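Store Systems Notebook — September, Checkout and Returns Work

Entry opened 9:15 a.m. Kept by A. Vanhove. Colleagues may add notes under their own initials.

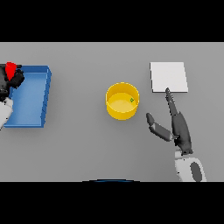 Simulated tabletop with blue tray, yellow bowl and white pad.

Purpose of this entry

To record the state of the move from the old cart to the Nirnura checkout for the Volletti storefront, and to list what remains open before the holiday freeze. The previous entry covered the product feed and is closed. The feed questions raised by Schouten have been answered in the shared folder and are not repeated.

Starting position

The test store holds a copy of the Volletti catalog, 446 products in all, with sizes and colors stored as variants. The live store was not touched today. Tax settings were copied over by hand last week and checked line by line against the live store. Shipping rates were brought in by file. Two of the rate names came through with a trailing space, and the checkout treated them as new rates. Both were corrected before testing began.

Test orders

A batch of 1,000 scripted orders was run against the test store overnight. All of them used the test payment method. The script picks a product, applies a discount code to every second cart, and completes the purchase as a guest. Logged-in customers are not covered by this script and need a separate run.

All orders reached the confirmation page. Three of them carried the wrong shipping charge. In each case the cart held one item from the outlet collection and one item at full price, and the free shipping rule was read before the discount was taken off. The order totals were therefore too low by the cost of standard shipping. The same fault can be produced by hand in a fresh browser window, so the script is not to blame.

The rule order can be changed in the Nirnura settings under Promotions. Moved "free shipping" below "percent off" and repeated the hand test. The charge was then correct. The full batch has not been repeated with the new order and should be before anyone marks this item as done.

Confirmation emails

The email template still shows the old returns address. The text is stored in two places: the main template and the short version sent to customers who choose pickup. Only the main one has been updated. The logo file in the short version is also out of date. Schouten has the new file and has been asked to send it at full size.

Subject lines were left as they are. Marketing wishes to try a version with the order number first, which seems reasonable, but it should wait until the store has been on the new checkout for a full billing period. Otherwise we will be unable to say which change moved the open rate.

Returns portal

The Trernenia returns tool was connected at 11:40 a.m. It reads orders from the test store without trouble. It does not yet read gift orders, where the buyer and the recipient have different email addresses. Trernenia support has confirmed that this is a setting on their side and has opened a ticket. No date was given.

One matter for discussion: the portal offers store credit as the first choice and a refund as the second. Volletti's published policy lists the refund first. I have set the portal to match the policy for now. If the client prefers the other order, the policy page must be changed at the same time, and the customer service team must have the new wording in hand before it goes live.

Speed

Checkout pages felt slower than on the old cart, mainly at the address step. No proper measurement was made, and the impression should be treated as such. The address lookup fires on every keystroke. A short delay before each lookup would cut the number of calls — to be raised with Nirnura.

Open items

Repeat the full order batch with the corrected rule order.
Write the script for logged-in customers, including saved addresses.
Update the pickup email (address and logo).
Gift orders in the returns portal, waiting on Trernenia.
Written answer from Volletti on refund or store credit first.
Address lookup delay.

The old cart's export should be kept in the archive folder until the first month of orders has been reconciled. Please do not rename the file, as the finance sheet links to it directly.

Entry closed 4:50 p.m. — A.V.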